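How Do Movies Make Pretend Thunder?

Here is a secret about the movies. When you hear a storm on screen, there is often no storm. There is a grown-up in a quiet room, shaking a big sheet of metal and being paid for it.

These people are called Foley artists. They watch the film and make the sounds again, because microphones on set are busy catching the actors' voices. Footsteps in snow? Squeezed cornflour. Horses? Coconut shells. The horse gets all the credit. 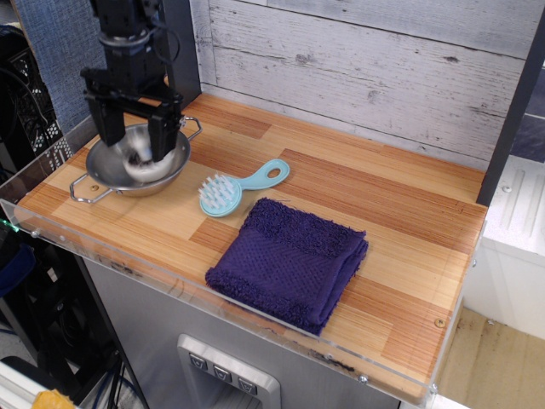 Why not use the real sound?

Real sounds can be a let-down. Real rain often sounds like frying bacon, and frying bacon can sound like rain. In the film Drumbridge, Ynyr Bowen made 60 different squelches for one muddy swamp monster. His favourite colour of jelly was green, though you can't hear that.

Try it yourself

Turn the sound off on a short cartoon. Find a crinkly packet, a pair of old shoes and a wet sponge — ask first about the sponge. Now match your noises to the pictures.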